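Clarnport Swap Shelf Is Back, and I Already Brought Too Much Home
Posted in: Around Town
August | By Abimbola Okoro
41 shares | 6 comments

I told myself I was only stopping in for ten minutes. You can guess how that went (I left with two puzzles, a cookbook and a bag of yarn I have no plans for).

The Clarnport Swap Shelf opened again this month in the old Fuchs shoe store on the corner, and if you missed it last summer, the idea is very simple. You bring in small stuff you're done with, and you take home small stuff somebody else is done with. Books, card games, puzzles, stationery, little boxes, that kind of thing. No money changes hands. Furniture and clothes are still a no, and please don't leave bags outside the door overnight like some of us did last year!

Annelore Reinholz started the whole thing out of her garage, and she told me they opened with 500 items sorted and ready to go, which is a big jump from the 175 she had on the first day last summer. A lot of the new stuff came from the Grostard reading room, which closed in the spring and had closets full of paperbacks and kids' activity sets. I spotted at least three mysteries I'm pretty sure I donated to Grostard myself back in the day. One still had my grocery list in it.
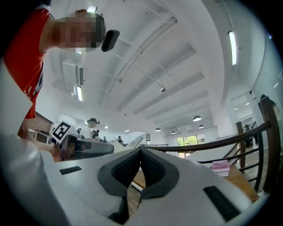

Sorting happens at the tables in the back, and I ended up hanging around there much longer than I meant to. Everything comes through one piece at a time, gets looked over, and goes to a shelf, the fix-it bin or recycling. You do have to bend right down over the work, the way the person in the red shirt is doing, and my own back was complaining after half an hour. The small things are what slow everybody down. Take that little pink item on the light wood tabletop: from where I stood I'd have called it a book, but it could just as easily be a box, and those go on different shelves. Timo Diekmann, who runs the back tables in the afternoons, has a rule that anything with a lid gets opened before it goes anywhere, after a jewelry box went out last summer with somebody's spare house key in it. She got the key back, by the way. It took a week and a lot of phone calls.

Out front, the shelves are easier to get around than they used to be. Hélder Cunha rebuilt them over the winter so that the kids' section is down low and the cookbooks are up where you can read the spines without crouching. He also put in a narrow rack for jigsaw puzzles, and I love it. Each puzzle gets a sticker with the name of the last person who finished it and whether all the pieces were there. Mine says "complete, but the sky is awful" and I've been warned.

I did hear a few grumbles about the new limit, so here it is: 19 items per household per visit, in or out. Wiebke Sperling at the front desk told me that last year people would pull up with a full trunk right before closing and the sorters would be there until dark. Seems fair to me, though I heard one man trying to argue that a set of encyclopedias should count as one item. He lost.

The Swap Shelf is open mornings from 9 until noon, plus a late session until 7 p.m. on the last evening of the month. Parking behind the Helier bakery is fine after 10. They could still use a few more hands for sorting, no experience needed, and almost 50 boxes are waiting in the stockroom, so there's plenty to do. Bring your own coffee, the machine is broken again.

6 comments | Share this story
More in: Around Town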